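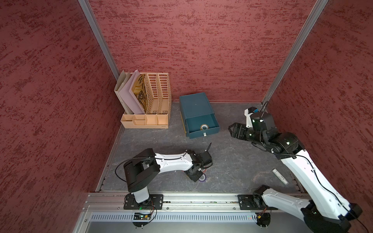 Peach desk organizer with slotted file dividers, on a gray stone-look surface.

Filed under: Home Paperwork, Renting

Housing policy changes every time a minister gets a new chair. Your tenancy papers have to outlive several of them.

Keep the signed lease, the deposit receipt and every rent increase letter together, oldest at the back. Write the date received on each one in pen. Delali Mahama once won back a 700 deposit with a receipt she'd been using as a bookmark.

When a new renters' scheme is announced, print the page that day. It may be renamed by January.

We use cookies to remember your preferences. Accept | Manage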